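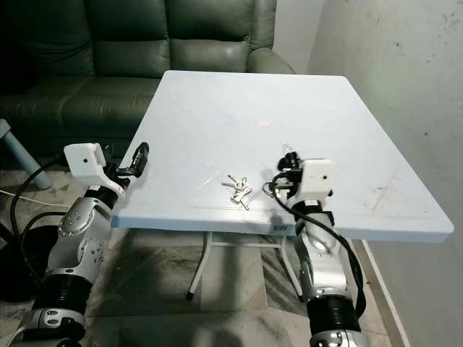 16th October. Keys, continued

Picked up where I left off last week, which was at the bottom of the biscuit tin. For anyone reading this who wasn't in the shop: the lock plan for Plirnwood was drawn up in February, when we moved in, and it was a very handsome plan. It had colors. Since then people have borrowed keys, returned different keys, and hung things on whichever hook was nearest the coffee. Chukwuemeka's position is that the plan is still correct and the keys are wrong.

The tin held 21 keys at the start of the morning. I have written that number on the lid so that nobody, me included, can claim later that it was always fewer.

Working on the white folding table because the main bench has the Niltinlow cabinet doors on it until the glue is done. The table is fine. It's scuffed, there are brownish stains toward the right side that survived two kinds of cleaner, and the pinkish round mark in the middle survived both as well. I gave up on the mark and have been using it as the "unidentified" spot. Anything I can't name goes there until I can. It is a small mark and it has had a busy day.

First bunch: three silver keys on one ring, no tag. These turned out to be the easy ones.

Side door. Turns, but you have to lift the handle. Has always been that way, see my note from February, see also Eyvindur's reply under it, which just says "yes."
Paint store. Turns sweetly. Best lock in the building, guarding the oldest paint.
Meter cupboard. Turns. Contains the meter, plus one of the missing clamps from the long rack. Clamp returned to rack. Rack still short.

Tagged the ring as a set and hung it on the board under SIDE. Chukwuemeka wants the paint store key on its own ring on the grounds that the people who need paint are not the people who need the side door. I pointed out that both of those people are him. Left as a set for now. He has initialed this paragraph under protest.

How I'm trying them

In case somebody has to finish this without me (I have leave coming, and I intend to take it):

Take one bunch off the table at a time. Leave the rest where they are. I tried carrying the lot around in an apron pocket and spent twenty minutes at the stock room door making a noise like a sleigh.

Start at the street end and work toward the yard. Try every key on the ring in every lock, even when the first one fits. We have at least one key that opens two doors, and I'd like to know whether that was on purpose.

Don't force it. The Broder padlock on the yard gate will take almost any key to half its depth and then keep it. Eyvindur got one out with a dab of graphite and a lot of standing still. Graphite is in the second drawer, behind the sandpaper. Oil is in the same drawer and is the wrong answer.

Write the result down at the door, while looking at the door. I did the first five from memory on the way back to the table and had to do them again.

If it opens something, tag it. If it opens nothing, it goes on the mark.

Tags

We have two kinds. The card ones take pen nicely and last until somebody's hands are damp. The plastic ones from Babalola last forever and will not take any pen we own. I tried the laundry marker, the paint pen, and the thing in the drawer that Chukwuemeka says is a paint pen. The laundry marker came off on my thumb, so my thumb is now labeled STOCK RM.

What worked in the end: scratch the letters in with a scriber, rub a bit of dark wax crayon over the top, wipe. Takes about as long as it sounds. Looks like something dug up out of a bog, but you can read it at arm's length under the yard light, and the yard light is not generous.

Rule on wording: the tag says where the lock is. It does not say what is kept behind it, because what is kept behind it changes, and we still have a tag that reads LATHE for a room that has had no lathe in it since before us. No jokes either. I'm aware of who I'm asking. The one marked NARNIA has been re-tagged BACK CLOSET.

The rings

This took longer than the locks. Half of what came out of the tin had been put on whatever would go through the hole: proper split rings in two sizes, a curtain ring, a length of garden wire with the ends twisted, and something off a shower. The curtain ring had let go of its keys at some point, which would explain the loose ones at the bottom of the tin.

So: proper split rings for everything. I'd have used the small size throughout, except that the older keys have thick heads and bind up three to a ring, and then you can't get one to hang straight while you turn another. Large ring for anything from the yard. Small for indoors. The thin ones are springy and will take the edge off a fingernail, so open them with the blunt end of the staple lifter. I used my fingernail. I have nine now.

The thin dark one is the one I keep setting aside. It's a fair bit lighter than the rest and I don't trust it with anything heavier than a locker key. Eyvindur thinks it would do for the spare mailbox key. We don't have a spare mailbox key, but he is thinking ahead.
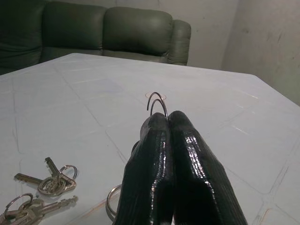
Thin dark loop at the round mark. Silver ring on the table beside it, key bunches to the left.

Results so far

Side door, paint store, meter cupboard: done, see above.

Stock room: two keys, both work, one stiff. The stiff one has a burr near the tip. Took it down with the fine file, three strokes a side, and it goes in without complaint. Hung the good one on the board and put the filed one with the spares.

Back closet: one key, works. The door swings open by itself when it's unlocked and shuts on your heel. That is a hinge matter and I'm not starting on hinges.

Yard gate: one Broder key, works, with graphite. I'd like a second. Chukwuemeka says Babalola can cut one from the original while you wait, provided you don't go at lunch. He went at lunch last time.

Room 627: nothing fits. The number is on the door, in brass, in a building with one floor. We asked the landlord about it in February and he said it came with the door. The door came with the lock. The key, evidently, went somewhere nicer. We don't need to get in (it's open, it has been open all year, there's a mop in there) but we do need to be able to stop people wandering through it to the yard. Options are a new cylinder or a hook and eye. I have measured for the cylinder and priced the hook and eye.

Still unidentified: 4. One is short and flat and looks like a suitcase key. One is for a bicycle lock, and Eyvindur has gone very quiet about it. The other two are twins, same cut as far as I can tell holding one against the other up to the window, and neither opens a single thing we own. I have put the pair of them in an envelope and written TWINS on it, which I realize breaks the rule about tags. An envelope is not a tag.

Disagreement, recorded for fairness

E. Holst would like it noted that the board should be in the office, where it can be seen. C. Ajayi would like it noted that the board should be by the side door, where it can be used. I would like it noted that the board is screwed to the wall by the side door with the long screws, that I did it, and that the wall there is harder than it looks.

Compromise: board stays. A written list goes in the office, one line per hook, with a column for who has the key and when they took it. There is a pencil on a string. The string is already shorter than it was when I tied it.

We also talked about whether to throw out the strays after a year. General feeling was yes, until I held the tin over the trash, and then general feeling was no. Tin goes back on the shelf above the kettle with the four in it.

To do

Second Broder key cut. Take the original, bring back the original.
Hook and eye for 627, at shoulder height. The eye should go into the frame proper and miss the bit that's filler.
More large split rings. A bag, please, a single ring was bought last time.
Ask the previous tenants about the twins. Chukwuemeka has a phone number for them that may also be a paint code.
Wipe the white table down and fold it once the doors come off the bench. Mind the catch on the legs.
Return the scriber to the Niltinlow box before it is missed.

Added later, E.H.: It was my bicycle key. The bicycle was sold in the spring. I have not told the buyer.

Added under that: Three unidentified, then. Lid of tin amended.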